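Section 4. Reserving an Official Vehicle Space

This section applies to members of the Plunumgate Provincial Council and their registered staff. Requests are entered in the Ploltuvton reservation system.

4.1 Before you begin

Have your member number and the vehicle's registration certificate at hand. Vehicles heavier than 3000 kg may not use the lower level.

4.2 Entering a request

1. Sign in and select Vehicles, then New Request.
2. Enter the registration number exactly as it appears on the certificate.
3. Select the purpose of the visit: Sitting, Hearing or Constituency Business.

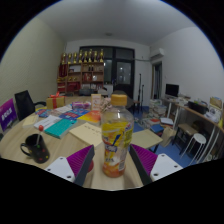

4. Enter the arrival and departure times. A single reservation may not exceed 10 hours.
5. Select Submit. The status changes to Pending.

Note: Requests submitted after 4:00 p.m. are reviewed on the next working day.

4.3 Approval

1. The Transport Desk compares the request with the register of official vehicles.
2. If the vehicle is listed, a space number is issued and the status changes to Approved.
3. If it is not listed, the request is returned with code 207. Complete Form V before submitting it again.
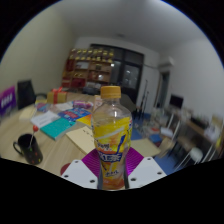 Photo: Rokeya Saha / Plunumgate Council Information Office

4.4 Vehicles assigned to a former office

A member who leaves a ministerial post must transfer or return the assigned vehicle before making a new reservation. Open the vehicle record, select End Assignment and attach the signed handover sheet.

Caution: Ending an assignment cancels all future reservations for that vehicle. The action cannot be reversed by the user.

Questions concerning this section should be addressed to Jacobus Naidoo, Transport Desk, extension 600.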